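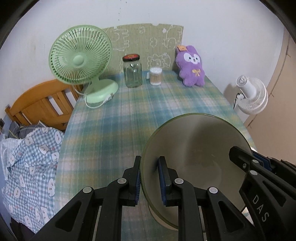 Ollel Share Register keeps the list of who owns what in a family company, and that is about all it does. We are wary of software that claims to stop relatives from fighting over stock. If your board meets at a table with a plaid cloth and a mint-green desk fan on it, a plain list that everyone can read will do more for you than a dashboard. Each transfer needs 2 sign-offs, and old entries can't be erased – only corrected, with the correction showing.

Price: $195 a year, up to 12 shareholders
Outside auditor logins: 4
Imports from: Chambi, Bresis (check the dates afterward, they often slip)
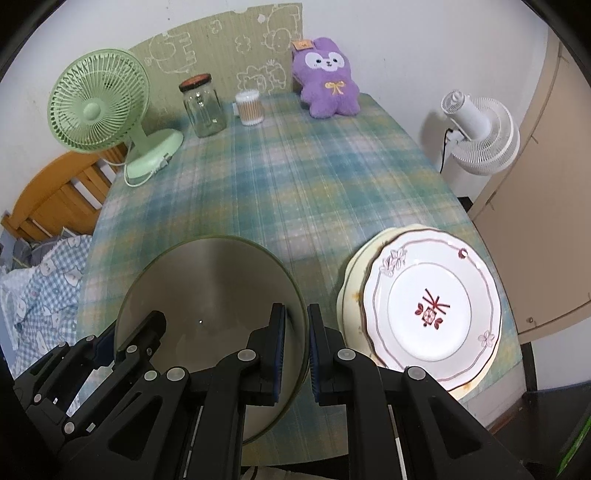 Does the register prove who owns the shares?
Your signed certificates and company minutes do that. The register only records what you enter, so a wrong entry stays wrong until someone catches it.

The Deletti add-on drafts dividend notices. Most small companies can skip it. 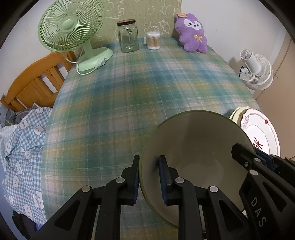
Cream bowl with an olive-green rim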